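I got to Roswitha Kohlhase's place in Vilterville a little after 2 in the afternoon, and she had bread in my hand before I'd found somewhere to put my coat. She is 72, she has been making up menus for other people most of her life, and she still tests every recipe at home before it goes to the folks at Banholm.

"I started because my mother couldn't cook," she told me, laughing. "She boiled everything. Beans, beef, pears - everything got boiled!"

Her first paying job was lunches at the Manole school, 80 kids a day and one oven that ran hot on the left side. She learned to turn the trays without looking. Later came the hotel at Ronura, where a June wedding weekend could mean 900 plates, and where she says she picked up her only real rule, that you season early and then taste again at the end.
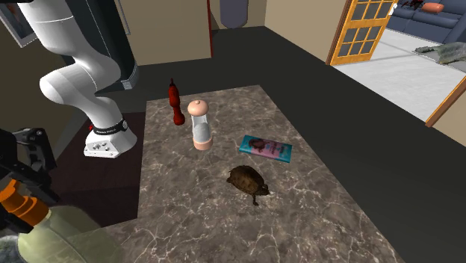
Salt or pepper mill and chocolate on a marbled counter.

I asked about salt, since I'm one of those people who never adds enough (my husband will confirm). She gave me a look.

"You're scared of it," she said. "Put some in the onions, right when they go in. Then wait. People dump it all in at the end and wonder why the soup tastes like salt and the potatoes taste like nothing."

And dessert? She's not much of a baker, she says, and she has stopped pretending. When her sister visits they split a chocolate bar and have coffee, and that's plenty.

We ended up talking until the light was going. She's working on a stew with plums right now and isn't happy with it yet - too sweet, she thinks, or maybe the wrong plums. She sent me home with a jar anyway, and I had it for supper with the rest of her bread.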